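地域の記録と聞き書き よろず相談板
災害の記憶・語り・展示

1942年の洪水の聞き書きを、町の小さな展示にまとめたいです

投稿：シェルドン・モリン(Sheldon Morin)
2022年2月3日

はじめまして！ディルトデール(Diltdale)という川沿いの町に住んでいます。日本語は妻の家族と話すうちに覚えたので、変なところがあったらすみません。

うちの町は1942年の10月に大きな洪水にあっています。ディロン川(Dhillon)が夜のうちにあふれて、橋が流れ、下の通りの家がほとんど水につかりました。学校でもさらっと習うだけで、私も長いあいだ「昔そういうことがあったらしい」くらいにしか思っていませんでした。ところが去年、近所のおばあさんの家で垣根の手入れを手伝っていたら、お茶のときに急にその夜の話が始まったんです。当時はまだ小さな子どもで、お父さんの肩にかつがれて坂を上がったこと、暗くて何も見えないのに水の音だけがどんどん近くなったこと、坂の途中で誰かの飼っている山羊がずっと鳴いていたこと。私はもう、はさみを持ったまま聞き入ってしまいました。

それからというもの、すっかりのめりこんでいます。知り合いの知り合いをたどって、当時子どもだった人や、親からくり返し聞かされたという人を訪ねて録音させてもらっています。上流のモステント(Mostent)という集落まで行ったら、そこでは洪水のことを「水の晩」と呼んでいて、町とはぜんぜん違う話が残っていました。町では「川が急に来た」と言うのに、モステントでは「夕方にはもうわかっていた」と言うんです。こういう食い違いがおもしろくてたまりません！

それで、今年の10月に公民館の一室を借りて展示をすることになりました。部屋は押さえました。壁にパネルをかけて、机に写真の複製と当時の新聞の写しを置いて、あとは録音を聞けるようにしたい。ここまでは決まっているのですが、いざ作り始めたらわからないことだらけです。

一番悩んでいるのは、録音をどう見せる(聞かせる？)かです。話はどれも長くて、脱線もします。でもその脱線がいいんです。山羊の話だって、避難の経路とは関係がありません。切ってしまったら何か大事なものがなくなる気がします。かといって、来た人が椅子に座って全部聞いてくれるとも思えません。みなさんはどこで切っていますか。

もうひとつは食い違いの扱いです。橋が流れた時刻が、話す人によってばらばらです。新聞に書いてある時刻ともまた違います。どれかを「正しい」としてパネルに書くべきでしょうか。語ってくれた人を間違いあつかいするのは嫌ですし、でも来た人が混乱するのも困ります。

あとは許可のことも気になっています。録音するときに「展示に使っていいですか」とは聞きましたが、紙には何も書いてもらっていません。これはまずいでしょうか。それから、つらい話をしてくださった方もいて、その部分を流していいのか迷っています。弟さんを亡くされた方です。

編集にはジャダリ(Jadari)というソフトを使っています。友人のすすめで入れたもので、切り貼りくらいはできるようになりました。

長くなってすみません。小さな町の小さな展示ですが、どうしてもいいものにしたいんです。経験のある方、どんなことでも教えてください！

投稿：かわせみ文庫

読みながらにやにやしてしまいました。いいですねえ、垣根のはさみを持ったまま聞き入るところ！私も似た道を歩いた者です。私のところは洪水ではなく山火事で、谷ひとつ向こうまで焼けた年のことを聞いて回って、図書室の片隅で展示をしました。やってよかったと今でも思っていますし、思い出すと今でも頭をかかえる失敗もあります。両方書きますね。

まず録音の切り方です。私は最初、話を要約のように編集してしまいました。火が見えた、逃げた、戻った、と筋だけが残るように。そうしたら、どの人の話もそっくりになってしまったんです。声が違うだけで、同じ話が並んでいる。あんなに一人ひとり違ったのに！あわてて最初からやり直しました。

やり直したときに決めたのは、ひとつの音声にはひとつの場面だけを入れる、ということです。山に火が見えてから家に戻るまでを通しで聞かせるのをあきらめて、「ラジオを毛布にくるんだところ」だけを、まるごと、言いよどみも笑い声も残して入れました。長さはだいたい二分まで。立ったまま聞いてもらうなら、それくらいが限度だと感じました。これだと脱線は切らなくてすみます。脱線そのものをひとつの場面にしてしまえばいいんです。モリンさんの山羊は、ぜったいに山羊だけで一本にしてください。私が客だったら真っ先に聞きたいです。

では筋はどうするのかというと、それはパネルにまかせます。何時ごろ雨が強まって、どこから水が来て、どの道を通って逃げたか。文字と地図のほうがずっと得意な仕事です。パネルの文章は一枚400字を上限にしました。最初はその倍以上書いていたのですが、試しに姉に読んでもらったら、途中からあきらかに目がすべっていて。削るのはつらいですよ。調べたことは全部書きたいですもんね。私は削った分をつづった冊子を作って、椅子のそばに置きました。読みたい人はちゃんとそこで座って読んでくれます。

通しで聞きたい人のためには、編集していない録音も残しておいて、申し出があれば聞けるようにしておくといいです。会期中に一人、朝から夕方までずっと聞いていった方がいて、お昼をどうしたのかいまだに気になっています。

それから、文字に起こしたものを必ず用意してください。耳の遠い方のためというのがもちろん第一ですが、それだけでなく、お年寄りの声は慣れない人には聞き取りにくいことが多いです。土地の言い回しもあります。起こすときは直しすぎないこと。「あー」を全部入れると読みにくいのですが、言い直しは残すと味が出ます。「父が、いや、あれは伯父だったか」という一行があるだけで、思い出している人の顔が浮かんできます。

食い違いのことですが、これは悩みどころではなくて宝物のところだと思いますよ！橋の時刻がばらばらなら、ばらばらのまま並べてしまいましょう。私は大きな紙に横線を一本引いて、そこに「この人はこのころだったと言う」という札を貼っていきました。新聞の記事も、消防の記録も、同じ大きさの札にして同じ線に貼りました。そうするとどれが正しいかという話から離れて、どうしてこの人には早く感じられたんだろう、という話になります。会場でお客さん同士が話し始めるのが、たいていこの紙の前でした。

ただしひとつだけ。逃げ道や水位のように、今も人の安全にかかわることは、わかっている範囲をはっきり書いたほうがいいです。「昔ここまでは水が来なかった」という話を、今も大丈夫だという意味に受けとる人が出てきます。私の展示でも「うちの裏は焼けなかったから平気なんだ」とうれしそうに帰ろうとした方がいて、あわてて引きとめました。風向きが違えばわからないことなのに、パネルにそう書いていなかった私がいけませんでした。

モステントと町の食い違いは、また別の楽しさがありますね。上流と下流では、同じ川の同じ晩でも、見えているものが違うはずです。地図の上に声を置いていくのはどうでしょう。上流の人の声は上流のところで、下の通りの人の声は下の通りのところで聞けるようにする。部屋を川に見立てて、入口をモステントにして奥へ行くほど下流になる、なんてどうですか。ああ、書いていたら私がやりたくなってきました。

機材はあまり凝らないほうがいいです。私は古い携帯プレーヤーをいくつも集めて、それぞれに一本だけ音声を入れて、ヘッドホンをつないでおきました。ボタンがたくさんあると、触っていいのかわからずに通りすぎる人が多いんです。再生だけ、大きな字で「押すと声が聞こえます」と書いておく。充電は毎晩持ち帰ってやりました。一度持ち帰るのを忘れて、翌朝ぜんぶ黙っていたときは泣きたくなりました。

ジャダリは使ったことがないのでわからないのですが、どんなソフトでも、元の録音には手をつけずに、複製したほうを切ってください。それと、ファイルの名前に話した人の名前と録った日を入れておくこと。当たり前に聞こえるでしょうが、私は「新しい録音」「新しい録音のコピー」「新しい録音のコピー直した」という名前の山を前にして週末をひとつつぶしました。

長々とすみません。公民館、近ければ飛んでいきたいです！

投稿：mizunomi

許可は紙でもらったほうがいいです。今からでも間に合うのでもらいに行ってください。以上です。

と書いて送ろうとしたのですが、上の方があまりに親切なのでもう少し書きます。

紙に入れることは、誰が何のために録ったか、どこで使うか、名前を出すか、あとでやめたくなったらどうするか。難しい言葉はいらないです。うちは祖母の話を町の冊子に載せられたとき、名前が出ると思っていなくて少しもめました。載せた人に悪気はなかったし、祖母も話すこと自体は喜んでいたのに、もったいなかったです。

亡くなった方の子どもさんから話を聞いているなら、その人のきょうだいにも一声かけるといいと思います。家の中で話が割れていることがあります。

展示のことはわかりません。でも洪水の話は好きなので応援しています。

投稿：とおりあめ

横から失礼します！聞き書きの会に長く通っています。録音のことは、かわせみ文庫さんの「ひとつの音声にひとつの場面」に大賛成です。私からは、つらい話のことと、もらい直しに行くときのことを書かせてください。

弟さんを亡くされた方のお話、流すかどうかを一人で決めないでほしいんです。これはご本人と一緒に決められることです。もし会いに行けるなら、編集した音声をプレーヤーに入れて持っていって、その場で聞いていただくのがいちばんです。「ここまでを流したいと思っています」と実際に聞いてもらう。すると、思いがけない返事が返ってきます。私が伺ったある方は、こちらが遠慮して切っておいたところを「なんで切ったの、あの子のことを話したくて来てもらったのに」とおっしゃいました。逆に、何でもないと思っていた近所の人の名前のところで、ここは困るね、と言われたこともあります。こちらの想像だけで線を引くと、だいたいどちらかにずれるんですよね。

聞いてもらうのは、できれば午前中の明るい時間に、あとの予定がないときにしています。聞いたあとに話が長くなるからです。新しい話がぽろっと出てくるのもこのときなので、録音機は忘れずに持っていってください！私は一度置いてきてしまい、すばらしい渡し舟の話を、帰りの車をとめて必死で書きとめました。字が震えていて半分読めません。

会場では、つらい話が流れる場所を少し奥にして、手前にそのことをひとこと書いておくといいと思います。「家族を亡くした方のお話があります」くらいで十分です。聞く人が自分で選べるようになります。学校の子どもたちが来るなら、先生に先に知らせておくと喜ばれます。椅子もあるといいですね。聞き終わってすぐに立ち上がれない方がいらっしゃいますから。

許可の紙は、mizunomiさんの書かれたことで足りています。私たちの会ではそこに「録音を展示のあとどこに置くか」を足しています。これ、意外とあとで困るんです。展示が終わったら録音は誰の家に行くのか。モリンさんのパソコンの中だけだと、パソコンが壊れたらおしまいです。町の図書館か役場の資料室に、早いうちに相談に行ってみてください。複製を預かってくれるところがあれば、語ってくださった方にもそう伝えられます。「ずっと残るんですか」と聞かれたときに「図書館に置いてもらえます」と言えると、みなさんとてもいい顔をなさいます。

紙を持っていくときに、文字に起こしたものも一緒に渡してください。大きな字で印刷して、きちんと綴じたものを。これがもう、ほんとうに喜ばれるんです！赤ペンでびっしり直して返してくださる方もいて、その直しがまた貴重です。橋の名前を私がずっと聞き違えていたこともありました。お孫さんに見せるんだと言って、余分にほしいという方も多いので、少し多めに刷っていくと安心です。

あと、もうひとつだけ。展示の部屋に、来た人が自分の話を書けるカードと箱を置いてください。ぜったいに書いていってくれます。「うちの台所の柱に水の線が残っていた」「祖父がその晩の天気を日記につけている」といったことが、ぽつぽつと集まってきます。連絡先を書く欄も作っておくと、次に訪ねる先が見つかります。私たちの会では、展示が終わってからのほうが忙しかったくらいです。古い写真をその場で持ってくる方もいるので、預からずに、その場で複写して返せるようにしておくと気が楽です。預かるとなくしそうで夜眠れません(眠れなかったことがあります)。

写真を複写するときは、裏も忘れずに。裏に鉛筆で名前や場所が書いてあることがよくあります。表だけ写して返してしまって、もう一度お願いに上がったことがあります。

モステントの「水の晩」という呼び名、すてきですね。展示の題にどうですか？

投稿：シェルドン・モリン(Sheldon Morin)

みなさん、本当にありがとうございます！朝起きて読んで、朝ごはんを食べるのを忘れて二回読みました。

山羊、一本にします。もう決めました。昨日の夜さっそくジャダリで切ってみたら、おばあさんが山羊の鳴きまねをしているところがあって、そこを残しただけで妻が笑いころげていました。これまでは筋に関係ないからと思って真っ先に消していたところです。あぶなかった！

橋の時刻は、線を引いて札を貼るやり方をまねさせてください。新聞も同じ大きさの札にするというのが気に入りました。水位については、役場で今の浸水の地図がもらえるそうなので、その横に貼って、昔の話と今の備えは分けて書きます。

許可の紙は今夜下書きを作ります。やめたくなったときのことは、まったく考えていませんでした。弟さんを亡くされた方には、音声を持って、もう一度伺うことにします。午前中に。録音機も持っていきます。

部屋を川に見立てる案は、間取りを描いてみたらちょうど窓のない側を上流にできそうです。入口がモステントになります。題も「水の晩」にしたいので、モステントの方たちに聞いてみます。あちらの言葉なので、勝手に使いたくありません。

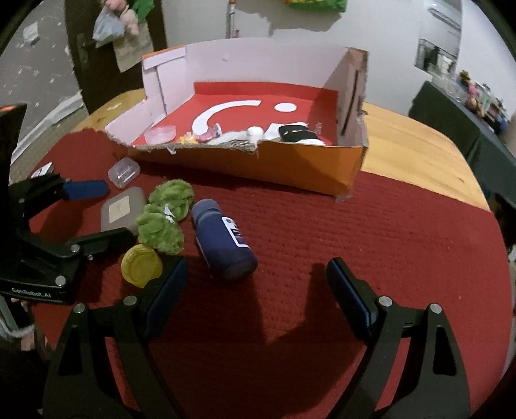
それと、カードのことでもうひとつ教えてください。書いてくれた人に、あとで電話をしてもいいものでしょうか。それとも手紙のほうが丁寧ですか。私はすぐ電話してしまうたちなのですが、こちらのお年寄りは電話だと用件だけで切ってしまう方が多くて、会って話すと二時間でも話してくれる方が、電話だと「はい、はい、では」で終わります。手紙なら字の練習もかねて、日本語でも英語でもがんばって書きます！

投稿：とおりあめ

手紙がいいと思います！カードに「手紙・電話・どちらでも」と丸をつける欄を作っておけば迷わなくてすみますよ。私たちのところでは手紙に丸をつける方が多くて、返事に昔の絵はがきを入れてくださった方もいました。題のこと、モステントのみなさんのお返事がわかったら、ぜひここで教えてくださいね。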